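Lurness Interlocking Floor and Work Surface Tiles
Set-Up and Care Guide for Site Staff
Issued by Gundthorpe Facilities Office, April 2019

Section 3. Laying, Joining and Checking the Tiles

3.1 Scope of this section

This section covers the laying of Lurness foam tiles in the workrooms of the Kenura building and in the ground floor bays at Tilahun. It applies to full mats, to partial mats laid along one wall, and to single rows used as a work surface on a bench or on the floor. Sports and play areas are covered in Section 5.

Staff who are laying tiles for the first time should read Sections 3.2 through 3.6 before opening the packages.

3.2 Before you begin

The floor must be swept, washed and fully dry. Grit left under the foam will mark both the tile and the floor covering. Small unevenness is acceptable. Where there is a raised threshold, a cable cover or a floor box, plan the layout so that a seam does not fall directly over it.

Take the tiles out of their wrapping and lay them flat, textured face up, in the room where they will be used. Leave them overnight with the heating at its normal setting. Tiles that have been stored in the Tilahun annex during January or any other cold period should be given a second night.

You will need:

Tiles in the quantity stated on the room sheet
Edging strips, if called for on the room sheet
A tape measure and a chalk line
A utility knife with a new blade
A metal straightedge
A cutting board or a scrap tile
A soft mallet or a clean block of wood

Note: Tiles from different production lots may differ slightly in shade. The lot number is printed on the wrapping label. Where a room is supplied from stock, draw all tiles from one lot. Lots 174 and 803 are close in color but do not join well and must not be mixed.

3.3 Planning the layout

Decide first whether the mat is to reach the walls. In most workrooms it does not, and a strip of bare floor is left on all sides. This makes cleaning easier and leaves room for the foam to move as the temperature changes. If the mat is to be laid wall to wall, allow a gap of 3 millimeters along each wall.

Mark the first edge with the chalk line. Use the longest clear wall as your reference, and check that the line is parallel to it at both ends. Old walls in the Kenura building are seldom straight, and a line measured from one end only will drift.

Consider where people will stand and kneel, and where objects will be set down. A can, a jar or any other container with a narrow base stands best on the flat of a tile. Keep seams away from the center of a work area where the layout allows it. Where it does not, a properly closed seam is still suitable for general use, but see the caution under Section 3.5.

3.4 Laying the tiles

1. Place the first tile against the chalk line with the textured face up. Every tile has a fine, regular grid pattern on its upper face. The underside has a different finish and is more likely to slip if it is laid upward.

2. Set the second tile beside the first so that the tabs of one meet the notches of the other. Do not slide the tiles together along the floor. Hold the second tile slightly above the first, line up the tabs, and lower it into place.

3. Press the seam closed with the heel of your hand, beginning at one end and moving one tab at a time. Do not start from both ends and work inward. The slack will gather in the middle and the last tabs will not seat.

4. Complete the first row before beginning the second. Sight along the row from one end and correct any curve now. A row that is out of line by the width of a finger will be noticeably worse by the fourth row.

5. Begin the second row from the same end as the first. Each tile must now be joined on two sides. Close the seam with the previous row first, then the seam with the neighboring tile.

6. Where four tiles meet, the corner tabs are smaller and are easily folded under. Lift the corner, free the tabs with a fingertip, and press them down separately.

7. If a tab will not seat by hand, use the soft mallet or the block of wood. Never use a hammer, a shoe heel or the handle of the knife.

8. Finish the outside of the mat as directed on the room sheet. On work surfaces the tabbed border is normally left as it is, and its tabs and notches show plainly against the bare floor. In walkways and doorways, edging strips are required on every exposed side.

9. Compare each seam with a correctly joined one. The seam between the two blue tiles reads as a stepped, zigzag line, slightly darker and a little recessed in the surface. A seam of this kind is normal and needs no filling or tape. The tone of the foam may also look different from one side of a seam to the other.
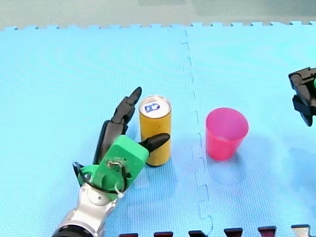
3.5 Checking the finished surface

Walk slowly over the whole mat in soft shoes, placing your weight on each seam. A tab that rises beside your foot has not been fully pressed down. Mark it with chalk and return to it once you have covered the full area, as closing one tab sometimes lifts another.

Next, draw the flat of your hand across each seam in both directions. You should feel a slight dip. A ridge means that the foam is under pressure, usually from a tile that was cut too large or from a corner tab folded beneath its neighbor. Open the seam, correct the cause and join it again.

CAUTION: Do not place ladders, step stools or trestles on the mat. The foam gives under a narrow load and the foot of the ladder may shift.

CAUTION: Do not stand open containers of liquid across a seam. Liquid that enters the joint will spread beneath the tiles and can remain there for days.

Note: Under ceiling lights the foam may show soft patches or rings of reflected light. These move as you move and are not a defect. A mark that stays in the same place from every angle is more likely to be residue from cleaning and should be treated as described in Section 4.

3.6 Cutting tiles to fit

1. Measure the space in two places and use the smaller figure. Subtract the wall gap if the mat runs to the wall.

2. Mark the underside of the tile. Pencil and chalk both work well. Do not use felt pen, which bleeds through to the edge.

3. Place the tile on the cutting board or scrap tile, set the straightedge on the line, and hold it down firmly with your fingers well back from the edge.

4. Make several light passes with the knife. One heavy cut will lean to the side and leave a beveled edge that does not sit flat.

5. Test the cut tile in position before throwing away the offcut. Offcuts wider than a hand are to be kept - they serve as patches and as cutting boards.

CAUTION: Never cut a tile in place on the floor. Damage to floor coverings caused in this way is charged to the department concerned.

3.7 Lifting and storing the tiles

To take up the mat, start at a corner and raise the tile straight upward while holding its neighbor down with your other hand. Pulling sideways tears the tabs at the root. A tile with one torn tab may be moved to the border. A tile with two or more torn tabs is to be withdrawn.

Wipe both faces and let them dry before stacking. Stack the tiles flat, face to face, on a shelf or pallet, and do not stand them on edge. Stacks must not exceed 200 centimeters in height, and nothing is to be placed on top. Keep them out of direct sunlight, which fades the color and stiffens the outer tabs.

Label each stack with the lot number and the room from which it was lifted. Cut tiles should be stored together with the room sheet so that they can be returned to the same positions.

3.8 Replacement tiles and questions

Requests for replacement tiles or edging strips are to be made in writing to Ezequiel Cifuentes, Gundthorpe Facilities Office, giving the room, the lot number and the quantity needed. Requests without a lot number will be returned. For stains, odors and marks from furniture, see Section 4, Cleaning and Care.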